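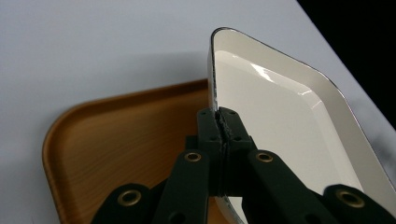
I have been collecting trays for longer than I've been collecting anything else, and I'm happy to say the habit now has its own gallery page! Trays, dishes, anything low and flat with a lip on it. The plain ones get me every time. White enamel with a thin dark rim is about as simple as kitchenware gets, and I could still look at it all day. Tip one up toward a ceiling light and a long bright streak runs across the slope of the inside, and you see how smoothly the sides curve into the corners. I love that corner. It makes the thing so easy to wipe out, too, no seam for crumbs to hide in.

There are 3 pictures on this page, and two trays I use all the time: the little white one and the big brown one. Click through to the Grasano page if you came looking for the round ones with handles, they have moved over there (sorry to everybody who wrote in about the broken link, it works again now).

A word on what I use them for. The small dish does rings and keys on most days, and on a good day it does olives. The big tray goes from the kitchen to the porch and back, all summer long, and in September it moves indoors and holds the candles. My sister thinks two trays is plenty for one household. My sister has not seen the hall closet.
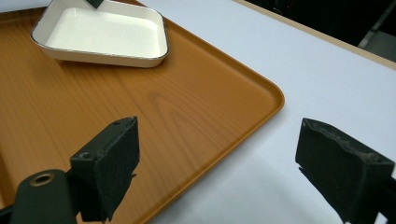

Words and trays: Jummai Ugwu
Filed under: Kitchen, Enamel, Wood grain

Small on large! The white dish on the wood-grain tray is my favorite pairing on the whole site. Look for the oval knot in the middle of the grain, with the darker streaks swirling by. The finish is glossy and wipes down in a second, and the low lip goes around the corner in one easy curve. I like a warm orange-brown under white, it makes the white look so clean.

If you are putting a pair together yourself, go for a real jump in size. Two trays that are nearly the same just look like you couldn't decide. Set the small one toward a corner and leave the rest of the big one open for cups. 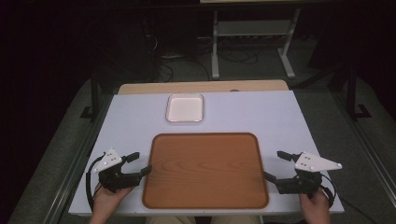
Side by side on the white board: little dish at the back, brown tray in front.

I keep coming back to how well these two get along even when they aren't stacked. Rounded corners on both, raised rims on both, and that's all the matching they need.

Next up on the site: the Onuoha tea trays, which I have been promising since spring, and a few pages of reader pictures. Keep those coming, I read every note!

Gallery: Trays and Dishes
Previous: Sturnska bread boxes
Next: Onuoha tea trays
Page views: 3115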